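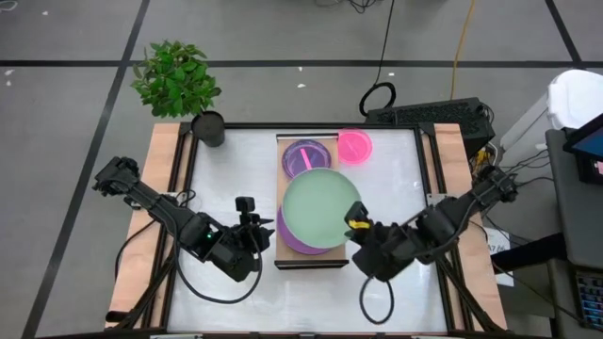 Sorting Plates by Diameter: Notes on a Small Tray

Last updated: 8 January 2023

Print | E-mail

The plate problem started in December, when I replaced most of the everyday ceramic with colored dishes and found that the old stacking order no longer worked. The old set had one diameter and one profile, so any plate could go on any other. The new dishes have several of both. A stack built in the order things come out of the dishwasher leans, and a leaning stack on a tray is a bad thing to carry down a hallway.

The rule I use now is simple. Largest diameter goes down first, next largest on top of it, and anything with a different profile gets its own spot on the tray. With the purple plate under the mint-green one, the offset is easy to judge by the crescent of purple rim left showing. An even ring of purple means the two are centered. A crescent on one side means the upper plate has drifted, or the lower one was never square to the tray in the first place. Correct the lower plate first. Sliding the upper one only hides the error.

Overhang is the second thing to check. The large purple plate is too big to be careless with on a wooden tray of this size. If it sits left of center it goes past the edge, and then the overhang is what meets the door frame. I allow a little overhang on a table and none when carrying.

The small purple dish goes at the end of the tray, beyond the plates. I tried it on top of the green plate for a week. It slid. A smooth plate with a slightly raised rim will stop a dish from leaving but will not hold it still, and the noise got on my nerves.

Measured results, for those who like them: I kept a log of 106 trips between the kitchen and the back room, with 18 of them before I changed the order. In those first 18 I had to stop and restack 3 times. In the rest I stopped twice, both times with the small dish on top. Rosaire Nguyen has pointed out that I was also walking more carefully by then. I accept this. The log has no column for walking speed.

A note on bowls. Bowls do not belong in a plate stack, even as the top item. The center of gravity goes up and the contact ring is small. They travel separately and wait on the table until the plates are done. 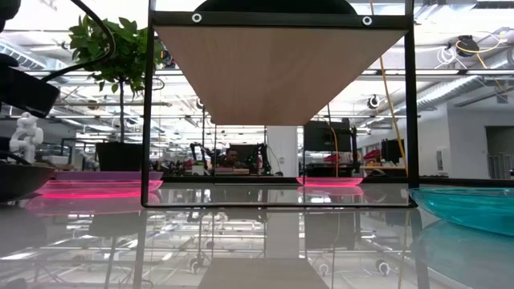
The same goes for shallow dishes with a wide rim, which look like plates in a cupboard and behave like bowls on a tray. I keep them apart by color as well as size, pink with pink and teal with teal. Color is faster to read than diameter when both hands are full.

Translucent dishes have one practical drawback. On a glossy surface the rim and its reflection run together, and it is easy to set a second dish down slightly too close to the first. I leave a hand's width between them. Renato Benítez uses a cloth under his, and that solves it too, but then there is a cloth to wash.

Storage is still unsettled. At present the plates go flat on the lower shelf, largest at the bottom, with the small dishes beside them. Yulan Qian suggested standing the plates on edge in a rack. I priced one and measured the shelf, and the large purple plate would clear the shelf above by less than I want. It may be possible to move the shelf up one hole. That affects the glasses, so I will have to measure those first.

Next entry will be on the tray itself, mainly whether the dark rim at one end makes a usable reference edge for lining things up. I suspect so.

2 comments | 3 shares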